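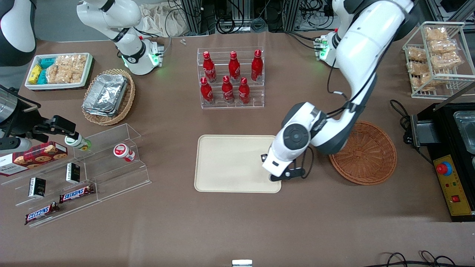 What does automating a snack counter change for the people who work there? Mostly it changes what they do with their hands: less fetching and plating, more restocking, wiping and waiting to be needed.

Counter automation is the use of robot arms to assemble small food orders. A typical station has two arms over one table, with drinks and packaged snacks kept within reach and a tray in the middle for the order. Everything must sit where the arms expect it, a standard of tidiness few human clerks were ever held to.

At the Plandia canteen, which adopted the Virner system in October, the job of server became "station attendant." The pay stayed put. Attendants handle up to 100 orders a shift and received 16 hours of training, much of it on the emergency stop. Complaints about slow service continued, now addressed to the attendant on the machine's behalf.

Comments (3)

Roos Hoekstra: Our attendants also do the allergy questions. Should be in the article.

snackline: 16 hours? We got a laminated card.

Thảo Triệu, 12/01/2025: Same card here. Ours was for the Sunetti model, which we don't have.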